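Packing Bench Notes: Scanners and Small Parts

The small-parts bench at Dadbridge moved to handheld scanning in October. Between the changeover and 2021-11-05 the bench logged 2,479 items, of which 77 needed a second scan. Most of the repeats were small plastic parts with labels on a curved or angled face.

Settings for the wired scanners are now the same on both benches. Beep volume is at level 2. The read delay has been shortened, so a label held in front of the head too long will register twice. Check the line count in Stitik before closing a box.

Pick up the scanner by the grip and keep the cable clear of the desk edge. Turn the part until the label faces the head. Parts from the Marín order have the label on the narrow side; Gonix parts carry it on the bag, so scan before opening.
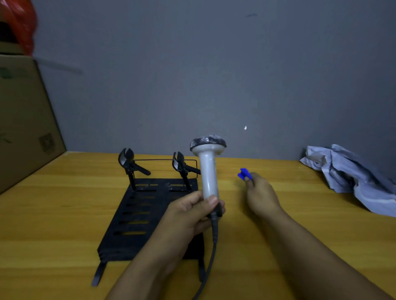
Scanner in the left hand, small blue part in the right. The black slotted stand stays on the desk.

Cardboard boxes go against the wall on the left. Cleaning cloths may stay on the desk but should be kept to the right, away from the parts. Replacement cables are in drawer 26.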